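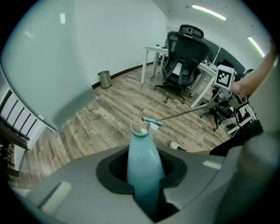 Bouteille bleu-vert pâle, goulot étroit.

Coupe-vent Skenholm, premières sorties
4 mars 2018

Tissu de 15 deniers, ripstop, sans membrane. J'ai pris le Skenholm de Bemby pour remplacer une veste trop chaude dès que la pente se redresse. Quatre sorties depuis, la plus longue avec 1 330 m de dénivelé positif.

Le vent est bien arrêté de face, un peu moins aux coutures d'épaule. La déperlance tient sous une bruine courte, pas davantage. Le zip accroche le rabat intérieur une fois sur deux quand on le remonte avec des gants.
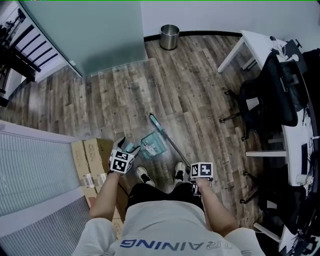
Côté coupe, le Skenholm est ajusté et ne tolère qu'une couche fine. Un t-shirt gris clair à manches courtes comme celui de la photo, avec le lettrage bleu « TRAINING » dans le dos, passe dessous sans problème. Avec une polaire, les emmanchures tirent et l'ourlet remonte sous la ceinture ventrale du sac. Prendre une taille au-dessus si l'on compte superposer.
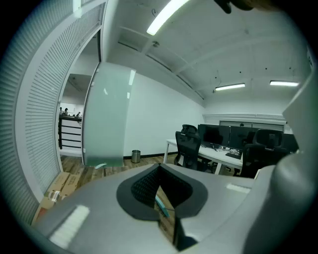
L'ourlet se règle par un seul cordon, à droite. La capuche n'a aucun réglage et se rabat par vent arrière. Lavage à 30, sans adoucissant ; je referai le point sur la déperlance après quelques cycles.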